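Home | Grippers | Spares | Planning | Contact

Flasley two-finger gripper, for film-wrapped packs. Jointed fingers, black finish. Lead time is 14 working days from order.

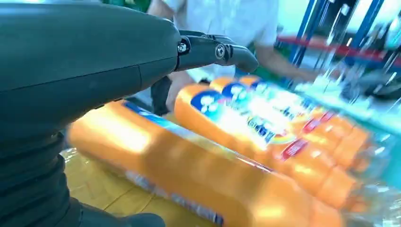
Budget for a spare finger set per arm – wear depends on the film. Allow 16 hours for fitting and setting up. Service contracts run for 39 months.

Comments

Nilmini Patwary: Does the price include the mounting plate?

Marin Yordanov: Ours didn't. Ordered separately in November.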